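Ratden 杯子与茶几清单
数据说明（README）

版本 4，更新于2022年10月30日
维护：Brisa Olvera
录入：Uriel Cuautle、Zawadi Laizer
校对：Arvo Heiskanen（他自称只校标点，结果改了半张表）

一、这是什么

一份关于杯子的清单，外加它们停留过的桌面。共545条记录，每条对应一个杯子在某张桌子上的一次停留。起因很小：Dasdale 那套合租房里，总有人问“我的杯子呢”，而回答的人手里往往正端着它。Brisa 建了一张表，打算记两个星期。后来表里多了几列，又多了几张桌子，再后来 Orozco 那边的朋友也要求加入，理由是他们丢的杯子更多。

如果你是来找陶瓷史资料的，请关掉这个文件。如果你是来找一只白底蓝边、把手上有个小缺口的杯子，请直接写信给 Zawadi，她也在找。

二、目录里有什么

杯子.csv：主表，545行，一行一次停留。
桌子.csv：桌面表，记录材质、边角形状、离沙发的远近。
备注.txt：放不进表格的话。很长，部分内容是争吵。
旧版：前几版的残骸，请勿使用，也请勿嘲笑。

编码一律是 UTF-8。如果打开后满屏问号，多半是表格软件自作主张，请用“导入”，别双击。Arvo 双击过一次，保存了，于是有了第3版。

三、主表字段

编号：从1开始的整数，不补零。删掉的编号不再使用。
杯名：录入者起的名字。允许重名，不允许骂人。
材质：陶瓷、玻璃、搪瓷、金属、其他。拿不准就填“其他”，别凭手感写“骨瓷”。
杯沿色：只填一种颜色。渐变的请挑一个，挑完不要后悔。
把手色：没有把手填“无”。把手断了也填“无”，断的经过写进备注。
把手朝向：以坐在沙发上的人为准，填左、右、前、后。
花纹：自由文本，三十个字以内。
盛装：空、有、不明。
桌号：对应桌面表。
杯垫：有、无。这一列“有”的比例令人难过。
录入人：姓名首字母。

“花纹”这一列最花时间，也最没有统一标准。同一只杯子，Uriel 写“红蓝旋涡”，Zawadi 写“像我姨妈的围巾”。我们讨论过要不要编一张花纹词表，讨论完就散了，词表至今只有“条纹”和“圆点”两项。凡是不属于这两项的，请老老实实描述颜色和走向，不要写“民族风”了事，至少写出有哪几种颜色。

“盛装”一列也请克制。从上方能看见杯底才填“空”，看不见填“不明”。剩一口冷茶的算“有”，尽管喝茶的人会坚持说自己早就喝完了。

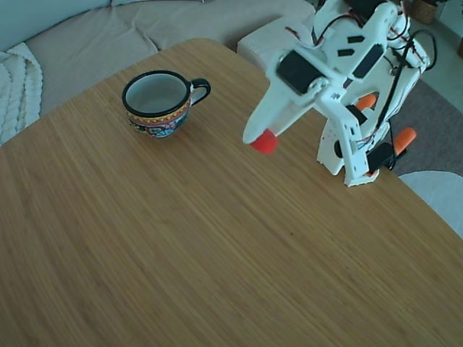 桌面的问题比杯子麻烦。第1版里，所有浅色木头都叫“木”，于是 Rosaire Ross 从 Clikevberg 写来一封很客气的长信，指出竹子在植物学上是草。我们接受了。现在“竹木”单列一项，细密平行的纹理、蜜色到浅褐之间的那类桌面都归在里面。信的原文收在备注.txt 里，附有她对我们拼写的意见。

四、桌面表字段

桌号：字母加数字，字母代表房子。
桌面材质：竹木、实木、玻璃、石、贴面、不明。
桌角：圆、直、混合。有小孩的家庭很在意这一列，有猫的家庭无所谓。
纹理方向：横、竖、无。以桌子的长边为准，不以拍照或录入时人站的位置为准。斜着看当然是斜的，请走到正面再填。
邻近家具：沙发、椅子、床、墙，可多选。
同桌物件：杯子以外的东西，自由文本。
圈印：有、无、已放弃。

“圈印”指杯底留在桌面上的水渍圆圈。“已放弃”适用于圈太多、互相重叠、无法判断是哪个杯子干的情况。竹木桌面怕积水，我们的建议是看见就擦，用拧干的软布顺着纹理擦，再用干布走一遍。不要用钢丝球。Orozco 有一张桌子用过，现在它的“桌面材质”填的是“不明”。

五、怎么录入一条

先别动杯子。这条规则看似多余，但很多人一走到桌边就顺手把杯子拿去洗了，洗完才想起来没记把手朝向，然后凭良心编一个。凭良心编的数据请在备注里标“补录”。

然后看杯沿，看把手，看杯里。再看桌子：桌角、纹理、旁边挨着什么。全部填完再决定洗不洗，由谁洗。后一个问题不在本数据的范围之内，请到厨房讨论。

同一个杯子挪到另一张桌子，算新记录。在同一张桌子上挪了位置，不算。在同一张桌子上被挪到地上，请写备注，并捡起来。

六、已知问题

1. 把手朝右的记录偏多。录入者多半是右撇子，喝完顺手一放就是那样。别据此推断任何关于人类的结论。

2. 录入集中在客厅。厨房的杯子流动太快，卧室的杯子没人愿意承认。

3. 编号300那一行的杯名是空的。两位录入者为它的名字争执不下，各自删掉了对方填的，最后都累了。其余各列有效。

4. 第2版里“左”“右”曾以杯子自己的视角为准，这是 Uriel 的主意。已经改回来，但旧版文件没有改，合并时请留神。

5. 颜色没有校准。晚上在暖光灯下录的“米色”，白天很可能是“浅灰”。沙发尤其如此，同一张沙发在表里有好几种颜色，它本人没有换过套子。

七、使用与引用

随便用，改了请说一声。引用时写“Ratden 杯子与茶几清单”和版本号就行，不必列我们的名字，除非你写的是好话。

不建议拿它做的事：估算全社会的杯子数量；评判室友；在房租谈判里当证据。最后一项有人在二月试过，效果不佳，细节见备注.txt 靠后的部分。

八、下一版打算改的

花纹词表争取加到两项以上。杯垫一列考虑拆成“有杯垫”和“杯垫在旁边但没用”，后者呼声很高。Zawadi 想加一列“是否有人正在找它”，Arvo 认为这会让表格变得伤感，目前搁置。

错漏请直接在表上改，改动处留首字母。想加新桌子的，请先把桌号报给 Brisa，不要自己起，上次有人起了一个带表情符号的，导入花了一整晚。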